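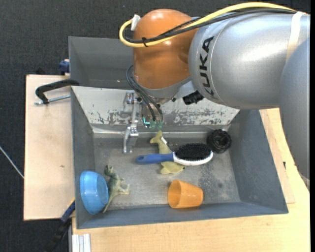

Progress report to the Whitfield fund, 13th month of the grant
February 13, 2025

Dear colleagues,

With this letter I report on the household goods and toys part of the Stiltilside reuse project. The work is going forward, a little slower than we wrote in the plan.

## What is done

Since the last report we have sorted 700 donated items. Most of them are small things for the kitchen and the bathroom, and toys for children under school age. Each item is checked for cracks and sharp edges, cleaned if it needs it, and then put in a bin with other goods for the same family parcel. We have sent out 100 parcels, and 24 more are packed and wait for the van from Ulano.

We keep mixed bins, as we agreed with you in June. A cup and a brush can be in the same bin as a toy. Before, we had one bin for each kind of item, and packing one parcel meant walking to all of them. The new way takes less time, but the list for each bin must be written more carefully. In the first weeks we had mistakes with this, and two parcels went out without any toys. They were corrected.

## The bins

I must also write about the condition of the bins. The coating is coming off the inner walls in places and the floors are scuffed and stained. They are still strong. We would like to repaint five of them first and see how long the paint stays. The price from Kurkach is inside the budget line for small repairs, so I do not ask for extra money.

## Next period

- finish the winter toys and start with garden things
- repaint the first bins
- print a shorter checking list, on one page

The spending table will follow by separate post. Please tell me if you prefer the parcel numbers by month or by district, as I can prepare both.

With kind regards,
Project coordinator, Stiltilside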